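Home Forums Woodwork Finishing Search

Sheen gone patchy on pale tabletop

Mekdes Kassa
May 6, 2024

Two coats of water-based satin, sanded between. The colour is fine, but the sheen varies in low light. Do I strip it?

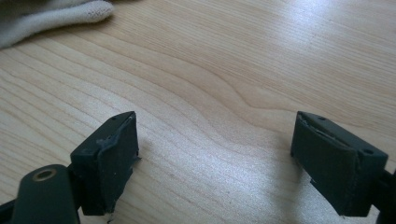

Re: Sheen gone patchy

Brendan Quinlan
No stripping. Check it under a lamp held low, across the grain. If the film is sound, scuff it lightly, wipe off the dust and apply one thin coat. Stir the tin first, as the flatting agent settles.

Silviu Vasiliu
I use wax on mine. Looks OK.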